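Vereinsbibliothek: DVDs und Spiele nach Größe oder nach Titel sortieren?

kornblume77
Wir haben im Kulturverein 939 Medien im Bestand, Bücher nicht mitgerechnet. Bisher steht alles nach Titel. Dadurch stehen schmale und breite Hüllen durcheinander, und in jedem Fach geht Platz verloren. Lohnt sich eine Umstellung auf Größe?

Regalmeter
Würde ich lassen. Bei Sortierung nach Größe findet ohne Katalog kein Mensch mehr etwas. Und den Katalog pflegt nach einem halben Jahr keiner.

undosow_leser
Sehe ich anders. Wir haben in Undosow im Juni umgestellt, mit laufenden Nummern auf dem Rücken. 389 Titel, an zwei Nachmittagen erledigt. Gesucht wird am Rechner, im Regal zählt nur die Nummer.

Regalmeter
Bei 389 mag das gehen. Wer stöbern will, steht trotzdem dumm da.

kornblume77
Stöbern ist bei uns schon wichtig, vor allem für die Kinder. Wie macht ihr das?

undosow_leser
Die Neuzugänge kommen vier Wochen lang nach vorn, mit dem Cover zum Raum. Danach wandern sie ins Regal.

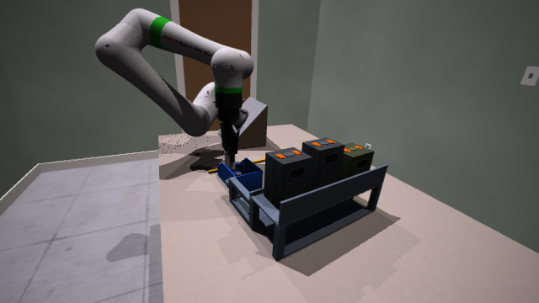 Bei den Etiketten würde ich nicht sparen. Die billigen lösen sich nach einem Sommer, dann klebt man alles zweimal.

Tintenfass
Kompromiss: grob nach Gruppen (Kinder, Krimi, Doku), innerhalb der Gruppe nach Nummer. Machen wir seit Jahren so – läuft ohne Ärger.

Regalmeter
Damit könnte ich leben. Mehr als 4 Gruppen würde ich aber nicht anlegen.

kornblume77
Danke, ich fange mit der Kinderecke an und schreibe dann, wie es gelaufen ist.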